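The Price of Jusach

My father bought 200 shares of Jusach in the year when I started school, and he sold them in his head every evening after supper. On paper he never sold them. He opened the newspaper at the page with the small numbers, put his finger on the line and went slowly to the right, as if the finger could push the price a little higher.

"If we sold today," he said, "we could change the roof."

My mother continued to wash the plates. The next week the price was lower and he said that today we could change half of the roof. I was a child and I imagined our house with half a new roof, and the rain deciding on which side to fall.

Jusach made rope for ships. The factory was in Mirport, four hours from us by bus, and my father had never seen it. He had only seen the share certificate, which was green, with an anchor in each corner. He kept it in the drawer with the good spoons. 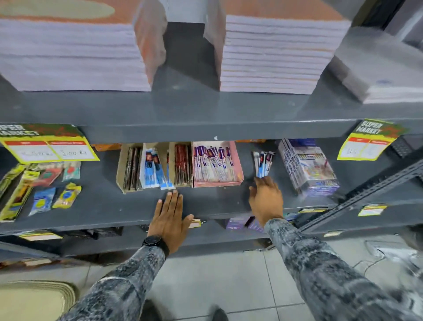 Stacks of paper on the upper shelf.

When he died I was working in Oluvham, in the back office of Kontogiannis, a broker on the second floor above a bakery. My work was to compare one list with another list. If a client had bought something and the lists agreed, I put a small tick. In the mornings the smell of bread came through the floor and the traders shouted less, and by the afternoon the smell was gone and they shouted as usual.

I brought the green certificate in an envelope and asked the senior clerk what I should do with it. He was a serious man who ate one boiled egg at eleven o'clock. He held the certificate to the window.

"It is real," he said. "You must register it in your name. After that you can sell it, or you can be patient."

"What is better?"

"I am paid the same for both," he said, and gave it back to me.

I registered the shares and decided to be patient. At first I looked at the price once a week. Then somebody in the office heard that a large company wanted to buy Jusach, and I looked every day, and then every hour. The price was 30 when I heard the story. In one week it went to 34. I began to talk as my father talked. If I sold today, I could buy a small car. On the next day the car had better seats.
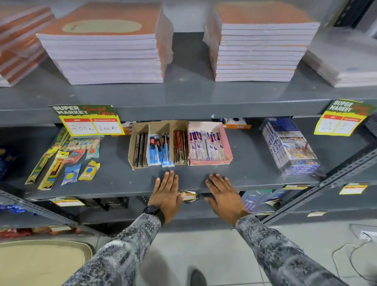 Oluvham Library Writing Club – Short Prose Group

In the third week of December I took the night bus to Mirport. I told the office that I was going to the dentist. I do not know why I chose this lie, because my teeth were then in very good condition and everybody could see them.

The bus arrived at six in the morning. I walked along the harbour until I found the factory, a long building of dark brick with the name painted over the gate. The letter J had lost its lower part and looked like an I. I stood on the other side of the road, near a kiosk, and bought a tea.

The workers came a little before seven. I had expected, I think, to see the price in their faces. They looked cold. Two women were arguing about a borrowed ladder. A boy dropped his bread, picked it up, blew on it and ate it. When the last of them had gone inside, an old watchman came out to close the gate, and he saw me.

"Are you looking for work?" he asked.

"No," I said. "I have shares."

He thought about this for some time.

"Shares of what?"

"Of this," I said, and I showed with my hand the wall, the gate and the letter J. 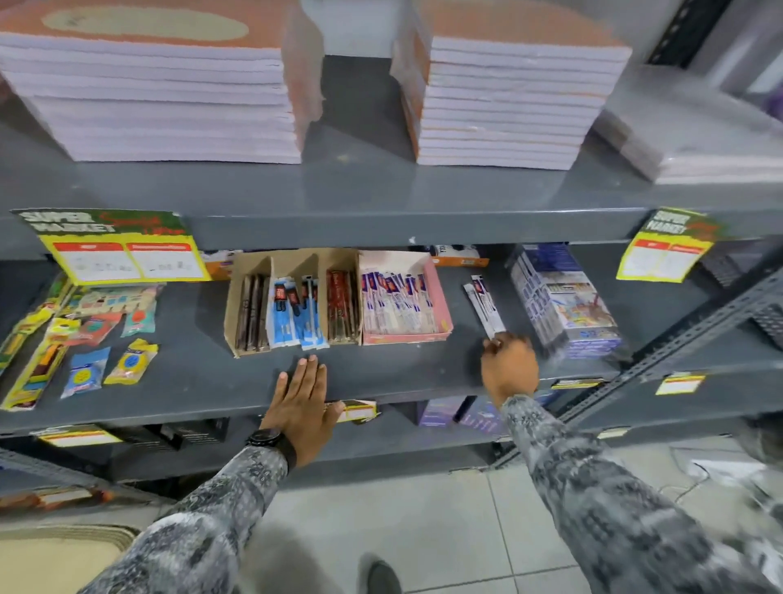
"Then you should tell them about the heating," said the watchman. "In the long hall it has not worked for two winters. I told the manager and the manager told the owners. So, you are the owners."

I said that I would see what I could do. He wrote on a piece of paper the type of the boiler and the name of the part that was broken, and gave it to me through the bars. Then he asked if I wanted to see the long hall, but I said that my bus was leaving. It was leaving at noon. I sat in the station for four hours with his paper in my pocket.

On the bus a man had a radio, and after the songs came the news. The large company did not want to buy Jusach any more. It had found a different rope.

By the time I came back to Oluvham the price was 21. The traders were putting on their coats. The senior clerk asked me how the dentist was, and I said that it had not hurt.

"You will sell?" he asked.

I said no, not this week. I sat down at my desk, although the lamps were already off at the other end of the room, and I began a letter. I had never written to a company before. "Dear Sirs," I wrote, "I am the holder of 200 shares, and I write to you about the boiler."

Contact the club | © Oluvham Library Writing Club | Back to top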